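Dirmont engine swap project: where we've got to

Tuesday, July 11, 2023

Hi Leonora,

You asked for a proper update before you release the second payment, so I'll try to keep the waffle down. The Dirmont is off its axle stands at last! The old diesel came out in one piece (Ariel did most of the swearing), and the Kirnel petrol unit is sitting on its new mounts with the gearbox bolted up behind it.
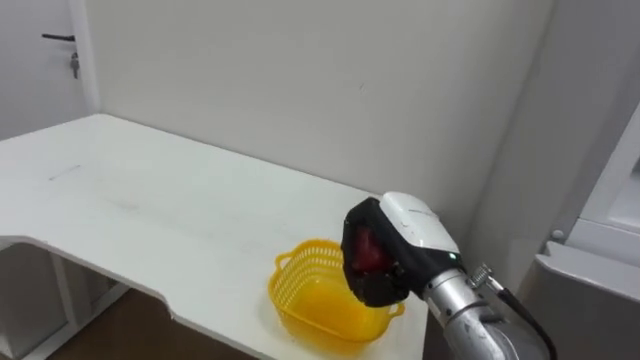

The wiring has been slower going. Babar has traced 19 of the circuits back to the fuse box and there are 13 still to do, mostly dashboard stuff and the rear lights. He's found one nasty join behind the heater that somebody had wrapped in parcel tape, so that whole length is being replaced.

Money next. We've spent £412 more than planned on the exhaust. The Biritz catalyst we'd budgeted for fouls the steering column by a whisker, and the shorter one costs a good bit more — I did ring round first. I'd like to take it out of the paint money, if you're happy with that.

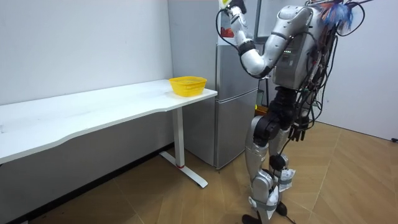

Honeylyn has booked the emissions test for November, and the insurer wants the engineer's report in hand before then. We also need 4 new tyres before it goes anywhere near a road. Renato reckons he can get them at trade price, and I'll send you his quote as soon as I have it.

Could you let me know about the paint money by Friday?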